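Burkance 22 mm Push Buttons, Momentary and Latching

Item group: Operators and Switches > Panel Push Buttons
Sold by: Clirkberg Controls Supply
Page last updated: 2021-12-21

The Burkance 22 is a panel-mount push button for machine controls, conveyor stations, gate openers, test benches and similar equipment. It fits a standard 22 mm round hole and comes as an operator only, or as a complete unit with contact block. Caps are available in green, orange, black, white and blue. Red is sold separately under the stop button listing.

The operator body is molded nylon with a steel locking nut. The cap snaps in from the front and can be changed without removing the button from the panel. Use a thin flat blade in the notch at the bottom of the cap and pry gently. Caps from the older Burkance 20 series do not fit.

Specifications

Mounting hole: 22.3 mm
Panel thickness: 1 to 6 mm
Depth behind panel, one contact block: 49 mm
Action: momentary or latching (push on, push off)
Contacts: 1 NO, 1 NC, or 1 NO + 1 NC
Contact rating: 6 A at 120 VAC, 3 A at 240 VAC
Front seal: IP65 when installed with the supplied gasket
Terminals: screw, accepts 22 to 14 AWG
Operating temperature: -13 to 131 F

Choosing momentary or latching

Momentary buttons return when you let go. They are the usual choice for start circuits with a holding relay, jog functions, door releases and counter resets. Latching buttons stay in until pressed a second time. We sell a lot of them for lights, fans and pump selectors.

Do not use a latching button to start a motor directly. If power drops out and comes back, the motor will restart by itself. Use a momentary start and a contactor with a seal-in contact.

The two versions look the same from the front. The letter after the size on the side of the body tells them apart: M for momentary, L for latching.

Contact blocks

Each operator takes up to three contact blocks side by side. Blocks clip to a mounting collar and are released with the gray lever. A second row can be stacked on the first, adding 20 mm to the depth. We don't recommend a third row. The press gets heavy and the return is slow.

Extra blocks are listed under Vondetti VB series. They are a direct fit and we stock them in larger quantities than the Burkance ones. Ratings are the same.

Installation notes

Deburr the hole before mounting. A raised edge will lift the gasket and water will get in. Tighten the locking nut by hand, then a quarter turn with the wrench. Overtightening cracks the collar, and we don't replace cracked collars under warranty.

Leave at least 30 mm between hole centers across and 40 mm up and down. If you plan to use legend plates, make that 50 mm.
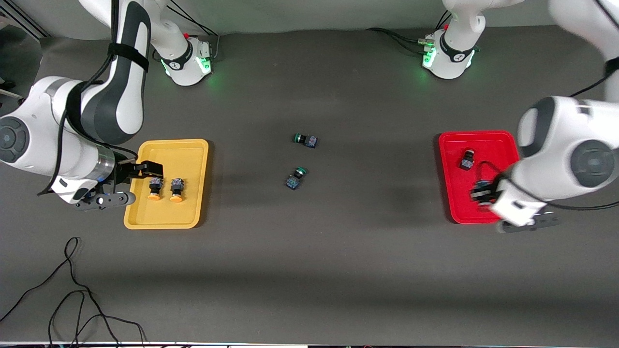

Packaging and quantities

Single units ship in a bag with the gasket, nut and instruction sheet. The bulk carton holds 259 operators of one cap color, without contact blocks. Mixed colors in a carton are possible on special order with a lead time of 29 days.

Stock at the main warehouse is roughly 2,208 complete units across all colors. Green and black normally ship the same day. Orange has been short since September and may be split over two shipments. Our Maihi branch keeps green and black only, momentary only.

Part numbers

BK22-M-GN Momentary, green, 1 NO
BK22-M-OR Momentary, orange, 1 NO
BK22-M-BK Momentary, black, 1 NO
BK22-L-GN Latching, green, 1 NO
BK22-L-BK Latching, black, 1 NO
BK22-CAP Replacement cap, state color
BK22-WR Locking nut wrench
BK-873 Blank hole plug, 22 mm, gray

For NC or NO + NC contacts, add -01 or -11 to the part number. White and blue follow the same pattern with WH and BL.

Returns

Unused buttons in the original bag can be returned within 60 days. Wired units, cut cartons and special order colors are not returnable. Put the order number on the outside of the box.

Related items: legend plates, two-hole enclosures, Vondetti VB contact blocks, stop buttons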